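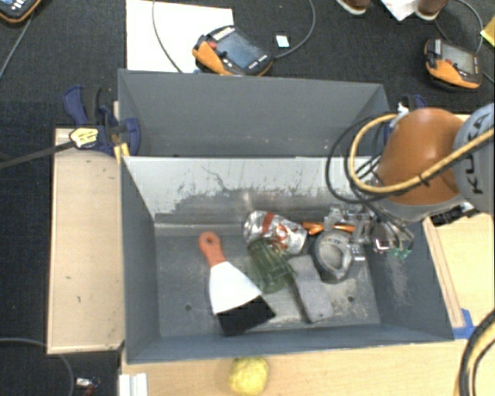
Shared workshop gets its picking arm running

24 Jul 2020

Members of the Nitau workshop have a secondhand KUKA arm picking household items out of a metal bin, two years after they first talked about building a sorting cell of their own.

The project is called Messka. It is led by Esko Lindqvist, a retired machinist, and Esko Laitinen, who wrote most of the control software. The other members call them Esko L. and the other Esko L.

The bin is a gray metal one with two compartments, and the arm works over the larger one at the front. Blue and black bar clamps hold the bin in place between wooden surfaces. Lindqvist said the clamps will stay until the group settles on a final height for the table.

"We moved it three times in July," he said. "I don't want to drill anything yet."

The current set of items includes a putty knife, a dented drink can, a green see-through cup and a roll of tape. All of them came from the workshop or from members' kitchens. Laitinen said the cup gives the software the most trouble, as the bin floor shows through its sides. The can is also hard to place because the crumpled metal throws back so much light.

The paint on the divider between the compartments is scratched and flaked well down the wall. The group plans to repaint it before the next round of tests, in a flat color that the vision software handles better.

Messka made 144 pick attempts in its first full evening, and 116 of them ended with the item lifted clear of the bin. The group wants to log 1000 attempts before it changes the gripper. A new set of fingers has been drawn up but not cut.

Cable routing is next on the list. Laitinen wants the loops tied closer to the arm so that it can reach the corners of the bin at a higher speed. For now the arm runs at a reduced rate whenever members are in the room.

The workshop is open to members on Friday evenings. Anyone who wants to try the arm has to go through the pendant training with Lindqvist first. Sign-up is on the sheet by the door, and each session takes two people.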